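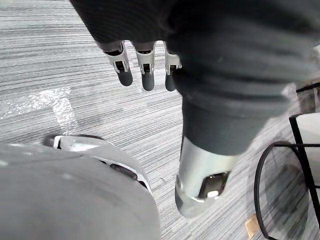 Odau suspends unattended running of Stelitz hand after thumb fault

Firmware restriction and sleeve replacement to be supplied to all sites

PLULLDALE, August – Odau has withdrawn permission for unattended operation of its Stelitz robotic hand following a fault in which the thumb continued to close after the control software had commanded it to stop. The fault occurred during handling trials at the company's Plulldale test room. There were no injuries. One thumb drive was damaged and has been replaced.

The restriction applies to every Stelitz hand fitted with the long fabric sleeve, whether mounted on an Odau arm or on equipment from another maker. Hands supplied without the sleeve are not affected. Operators may continue to use sleeved hands if a person is present with an emergency stop within reach and the grip force limit is set as described below.

Details of the fault

The trials concern the picking and sorting of soft goods, mainly thin plastic bags and sheet. Material of this kind is difficult for a robotic hand because it offers little resistance when first touched. The controller must therefore detect small changes in motor current to decide when the fingers have made contact and when the thumb should stop.
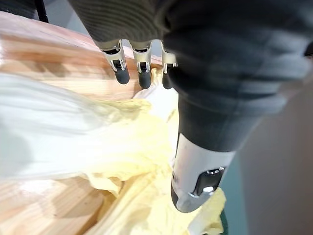

On the occasion in question the hand was closing on a folded bag. The controller registered contact at the fingers and sent a stop command to all drives. The finger drives stopped. The thumb drive did not, and carried on until it reached its mechanical limit. The supervisory software raised an alarm after 80 milliseconds, but the alarm did not remove power from the drive. Power was removed when the attending operator pressed the emergency stop, 3 seconds after the first contact.

Examination of the hand found that a fold of the sleeve had worked its way into the gap at the base of the thumb. The trapped fabric held the position sensor slightly out of line with the joint. The controller received a reading that did not change as the thumb moved, interpreted this as a thumb at rest, and took the stop command as completed.

Two separate shortcomings were identified. The sleeve can migrate towards the joint after repeated wrist rotation if the inner band has lost tension. The software accepted a constant position reading without comparing it with motor current, which would have shown that the drive was still working.

Reproduction of the fault

Odau engineers ran 500 closing cycles with a worn sleeve on a second hand, using the same bag handling programme. The thumb failed to stop on 9 of these. In each instance the sleeve was found to be trapped at the thumb base. The same programme was then run for a further 500 cycles with a new sleeve and the fault did not appear. The company regards this as evidence of the cause but does not consider a new sleeve alone to be a sufficient remedy.

Action required by operators

Operators of sleeved Stelitz hands should take the following steps before the next use.

Isolate the arm from power and check that the sleeve lies flat at the base of the thumb.
Turn the wrist by hand through its full range and check again.
Remove from service any hand on which fabric has entered the joint gap.
Set the grip force limit to the lower of the two factory values.
Do not tape, pin or cut the sleeve.

Hands removed from service should be returned complete, with the sleeve still fitted. Taking the sleeve off before inspection destroys the evidence of where it was caught.

Corrective measures

A firmware update will compare thumb position with motor current on every control cycle. Where the two disagree, power to all drives in the hand will be cut and a manual reset will be needed. The update is undergoing tests at Plulldale and will be sent to registered sites when these are complete.

A revised sleeve with a stitched collar and a firmer inner band is being made by Gilani, which supplies the present version. It will be issued free of charge. Worn sleeves should be kept until the replacement has been fitted and checked.

Unattended operation will be permitted again only on hands that have received both the update and the revised sleeve. Odau will notify sites in writing, by serial number.

Soft goods trials at Plulldale are continuing with an operator present at all times.

About Odau

Odau designs and builds robotic hands and wrist assemblies for handling and inspection work. The Stelitz hand is supplied as a separate unit or fitted to a complete arm.

Enquiries about this notice should be sent to the Odau service desk, quoting the serial number of the hand and the firmware version in use.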